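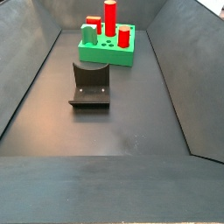
How often does a cathodic protection system need to be checked?
Rectifiers get looked at every month on our contracts, test point readings once a year. If you have a rectifier that keeps tripping, call us, dont wait for the annual.

Home | Services | Tank Linings | FAQ | Contact

Search this site... Go

Posted 2023-01-30 by Jana Brinkmann

What do you cover?
Buried steel pipe, tank bottoms, well casings. Mostly small operators and water districts. No offshore, no marine docks. For those try somebody on the coast.

My pipe is coated. Why would I need anodes too?
Coatings get nicked. Backfill rocks, a careless shovel, plain old age. Where bare steel shows, the corrosion goes after that one spot. Coating does most of the work and the anodes pick up the rest. Good coating also means fewer anodes, so cheaper.

Galvanic or impressed current?
Short, well coated line in damp soil: galvanic, usually magnesium. Long line, old coating, dry or rocky ground: impressed current. Needs AC power or solar nearby. We run a soil resistivity test first and quote after that, not before.

What does a soil test involve?
Four pins in a line, a meter, some walking. On the Bronthorpe line we did 14 locations and most of the time went on gates. Please have the gates unlocked.
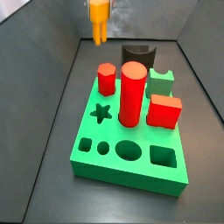
Scheduling and site visits

How far out are you booked?
Three weeks for surveys at the moment. Longer in March, everybody wants their annual done before the ground gets busy. Emergencies go to the front.

Do you have to dig?
Not for a survey. For anode installs yes, and you need to call in the locate before we show up. We can do it for you but tell us when you book.

Who has to be there?
One person who knows where the test stations are. If half of them are buried or mowed over, plan on extra time. A map helps, even a bad one.

What does it cost?
Depends on length and access. A basic survey with report starts at $4,000. Replacement anodes are quoted seperately. Travel to the Gidberg area is included, anything past that is mileage.

Reports and readings

When do I get my report?
Within 30 days of the last reading. Raw numbers sooner if you ask, just email.

What is an "instant off" reading?
We interrupt the current for a moment and read the potential right then, before it drifts. Takes out the error from current flowing through the soil. If your old reports only show "on" readings, send them anyway, still useful for trends.

My readings came back low. Is the pipe leaking?
Low readings mean the protection is low. Tells you nothing about a leak by itself. Common causes: dead anode, broken bond wire, a new metal structure touching the line. A shorted casing is another one. Most of these can be found in a day.

Can you read data from Joltano loggers?
Yes, and Yoo. Export as CSV and put the station name in the file name please. We get a lot of files called data.csv.

Do you keep old records?
We keep everything we've measured for you. Keep your own copies too, your inspector will ask you for them first.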